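Counter Intelligence

The Grurkbridge house newsletter has been asked, more than once, to settle the matter of the kitchen counter. Anjana Majumder would like it known that she raised it first, in September, in a note taped to the fridge. Sabina Sarkar would like it known that she took the note down, as it was covering the recycling calendar.

The two sides are as follows. Anjana holds that a counter is for cooking and that everything else belongs in a cupboard. Sabina holds that the cupboards are full, mostly of Anjana's cake tins, and that people who want breakfast at 6 should not have to go digging for the toaster. 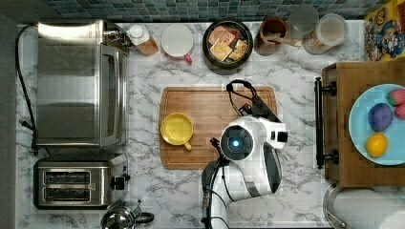 The counter, with cutting board in its agreed spot.

The cutting board is the one point of peace. It stays in the middle, and everything else goes around it - toaster oven, toaster and kettle to the left, jars and cereal to the right. The snack bowl remains under negotiation. Anjana calls it clutter, though she has been known to visit it on her way to complain.

There is also the question of why a house needs both a toaster and a toaster oven. We put this to Sabina, who said that one is for toast. We did not feel able to follow up.

For now, the rules are these. Mugs go back on the shelf before bed. Squeeze bottles should be put away by whoever squeezed them. Crumbs in the groove of the cutting board are the business of the last person to slice anything, and "it was only a bagel" is slicing.

Proposals for the snack bowl can go under Sabina's door. Please don't tape them to the fridge.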